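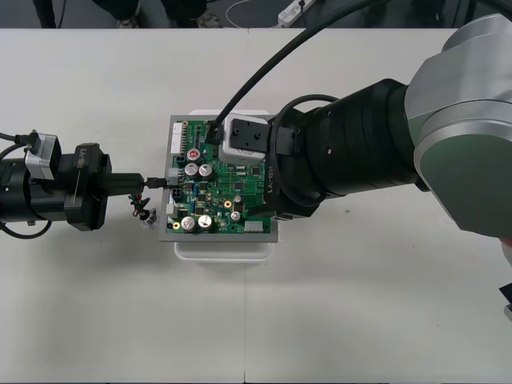
Fig. 4 - Two-arm cell, board on tray, left gripper at the edge connector.

Search the manual Go

4. Plugging and unplugging cables on a board

Read section 3 first if the arms haven't been homed. This section covers one job only, cable into connector on a flat board. People keep asking if the cell can do the whole bench (wipe down, sort screws, bag the boards, sweep up). Not yet. See 4.5.

4.1 Before you start

1. Clear the table. Tray and board only.
2. Put the tray in the middle of the table, flat side down. Don't wedge it with card.
3. Set the board and its frame on the tray. Connector edge to the left.
4. Tuck loose wires away from the connector you are using. Thin ones get caught first.
5. Check both arm cables have slack all the way round. Turn each wrist by hand if unsure, motors off.
6. Feet and bags well back from the table.

CAUTION: Large capacitors can hold a charge. Discharge the board before it goes on the tray. The arms don't know and won't check.

4.2 Teaching the plug position

1. Load the Stenetti job file from the menu. Use "Edge connector, side entry".
2. Jog the left arm until the plug is in line with the socket and just short of it.
3. Press Mark.
4. Jog in slowly until it seats. Press Mark again.
5. Back out the same way. No twisting.
6. Park the right arm over the board, clear of anything tall. Save.

Note - if you move the tray after this, teach it again. Even a small nudge. Lemlem Teshome lost a whole morning to a nudged tray in June and has asked for this to be in bold but the template doesn't do bold.

4.3 First run

1. Speed to Low.
2. One hand on the stop button. Keep it there.
3. Press Run. Watch the plug, not the screen.
4. If the plug touches the edge of the socket and stops, press Hold. Do not push it in by hand with the motors on.
5. Run it 26 times at Low before you go up to Normal.

CAUTION: Do not reach between the arms while the lamp is green. Hold is not Off.

4.4 When it goes wrong

Plug slips in the gripper - pads worn or greasy. Wipe, then change them if it still slips. Change every 500 cycles anyway.

Plug seats but job says Fail - force limit too low. Raise it one step, never two.

Board slides on the tray - check the frame is sitting flat. Then check the tray.

Camera can't find the socket - glare, ususally. Turn the bench lamp away and try again.

Arm stops with code 19 - cable snag. Motors off, free it by hand, home both arms.

4.5 What it can and can't do

Asked so often that Asabe Odukoya wrote this bit for the Carbone site and we've kept it.

Can do: stiff plug, known socket, board in the same place every time. Slower than a person. In our 600-cycle test at Ekesow it kept going through tea breaks, which helped.

Can do with someone watching: pulling a plug back out. Latched types need the thumb move from section 6 and it misses.

Can't do: floppy ribbon cables. Picking one plug out of a tangle. Any board it hasn't been shown. Tidying up after itself - wiping was tried, it pushed the crumbs about and then called the job done.

Same answer for home use. Folding, washing up, plugging in the kettle, please don't buy one of these for that. Ask again when section 6 is shorter.

4.6 Shutting down

1. Open both grippers. Support the plug if it isn't seated.
2. Send both arms Home.
3. Motors off, wait for the lamp to go out.
4. Take the board off, then the tray.
5. Write the cycle count on teh Trakason sheet by the door.

Go to section 5 for swapping gripper pads.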